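Open day at the Badby workshop: the robot arm and the screwdrivers

Posted 11/26/23
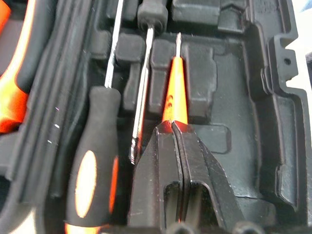 Badby has held an open day every autumn for as long as I've been writing these pages, and every autumn I go for the tea urn and stay for whatever has been plugged in. Last year it was a conveyor that sorted buttons. This time they had an arm picking screwdrivers out of their case, and people queued down the corridor for it, including several who must own screwdrivers and could have watched themselves do the same thing at home for nothing.

The demonstration was run by Gil-soo Hwang, who has the calm of a man who has explained one thing to a great many strangers. He gave a talk of 10 minutes before each run. I heard it twice and enjoyed it more the second time, when I knew which bits to nod at.

The task, as set out on the card by the door, was to take a named tool out of a moulded case, hold it up, and put it back. The card made this sound like the sort of thing you give to a new apprentice on a Monday to keep him out of the way. Getting the tool out is fairly forgiving, according to Gil-soo. Putting it back means finding a slot cut to the shape of the tool and lowering it in straight, and a slot like that has no interest in nearly.

The orange handle was the crowd's favourite. Its screwdriver lies beside two neighbours with a good deal of black about them, in a black case, and the fingers that come down for it are black too, so even from the back row you could tell which one was being fetched. A boy near me asked if the robot liked orange best. Gil-soo said it had never mentioned it.

The two fingers are plainer than I'd expected. They are matt black and angular, with a little slope taken off the upper edges, and they close on the base of the handle with hardly a gap left between them. I had been hoping for something more like a hand. My neighbour in the queue had been hoping for something more like a crab.

Not every screwdriver in the case lies the same way round. One of those next to the orange one has its handle at the far end and its flat blade pointing back towards the fingers, which makes sense for packing and gave Gil-soo a good part of his talk. The arm has to be told which end is which. So do I, most mornings.

I spent some time looking at the case itself — all ribs and blocks and sunken bits, the kind of moulding that looks obvious until you try to fit the wrong thing in it. We were invited to try it ourselves with a spare set and our eyes shut. I managed to get a screwdriver back where it belonged on my third go and was given a sticker. The lady from Collura did it first time and declined hers, which I thought was showing off.

Over the afternoon they kept a score on the whiteboard: 91 tools returned to their slots, and 7 marked with a small sad face. Gil-soo drew the faces himself. Somebody had added a hat to one of them by four o'clock.

There were other things to see. Caldeira had a table in the next room with a machine that folds leaflets, and it folded me a leaflet on how it folds leaflets. Gristent had brought biscuits and a banner — the biscuits went first.

Parking was on the verge, as ever, and the verge has not forgiven us since October. If you're going next year, the side gate opens at 10 and the front one whenever somebody finds the key. Bring boots, and get to the arm early if you want to stand near the front.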